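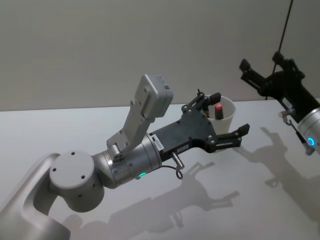

Why did the robot stop?

Robots are meant to be good at boring jobs. At Clornham, the job was putting pens in a cup. On try 59 an arm let go too soon, and the program carried on as if all was well. Its makers called that "a small hiccup". Hmm.
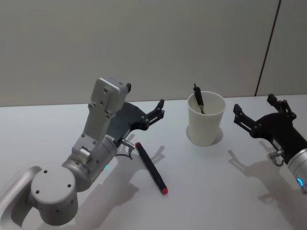 A robot only knows what its sensors tell it. Suppose nothing checks whether the fingers are still holding anything. You would spot a black marker with a red cap lying flat on the table, nowhere near inside the paper cup. A program that never looks will tick the job off anyway.

Katherine Cusi wants a check after every grab. Would that fix it? Perhaps. Ask who tested the check, and how many times.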